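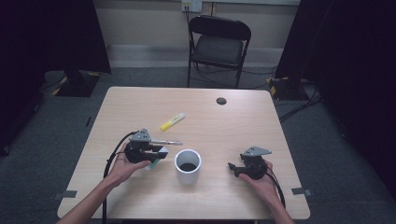
The slow return of the fountain pen

Zuzanna Kołodziej keeps the repair bench at Kubiak, a stationery shop that her uncle opened in a former shoe store. When she started there, most of the repair work was watches and cigarette lighters. Pens came in a few times a year, usually in an envelope, usually from an estate. Now they fill most of her week.

The customers have changed too. Students bring in pens they bought secondhand online. Nurses and electricians come in on their lunch hour. One man drove in from two counties over with a coffee can full of his father's pens and asked her to pick out the ones worth saving. She picked out 10 and told him to keep the rest for parts.

What wears out on a fountain pen is mostly rubber. Older pens hold their ink in a soft sac inside the barrel, and the sac hardens with age until it cracks or turns to something like tar. Replacing it is a cheap job. The section is warmed and eased out of the barrel, the old sac is scraped off, and a new one is glued on with shellac and left overnight. Kołodziej charges a flat rate for this and says it pays for the shop's heating.

Nibs are harder. A dropped pen nearly always lands point down, and the two tines splay or cross. Straightening them is done by hand under a loupe, with small movements, and there is a limit to how many times the metal will take it. She turns away a fair number of bent nibs. Replacements for common models can be found, but for a small maker like Simari, which stopped producing pens decades ago, the only source is another broken Simari.

"People think I have a drawer of them," she says. "I have two, and one is mine."

New pens sell better than they did, and most of them are inexpensive. The one she recommends to beginners is the Prorkley, a plain steel-nibbed pen that takes cartridges and can be rinsed under a kitchen tap. It comes in a fine and a medium point. She steers left-handed customers to the fine, which puts down less ink and gives the hand less to smear.

Paper matters as much as the pen. Cheap copier paper soaks up wet ink and lets it spread, so a neat letter grows a fuzzy edge. Heavier writing paper holds a cleaner line but takes longer to dry. The shop leaves a pad of each by the register, and people who came in for a pen often go home with a notebook instead.

The interest has brought some bad habits with it. Kołodziej sees pens clogged with drawing ink, which contains binders that set hard in the feed. She sees pens stored for months with ink in them, and vintage barrels gone cloudy after a soak in hot water. Her advice is to flush a pen with cool water whenever the color is changed, and to empty it before putting it away for the summer.

Not all of her customers write much. Some own dozens of pens and use them to sign birthday cards. Others keep daily journals, or copy out recipes, or do their bookkeeping in blue-black because it looks good in the ledger. A retired surveyor comes in every June for a bottle of Rirkon green and has never said what he does with it.

The next beginners' evening at the shop is Tuesday, April 11, 2023, starting after closing time. It runs two hours and covers filling, cleaning and basic care. There are five places left. Bring a pen if you have one, and empty it first.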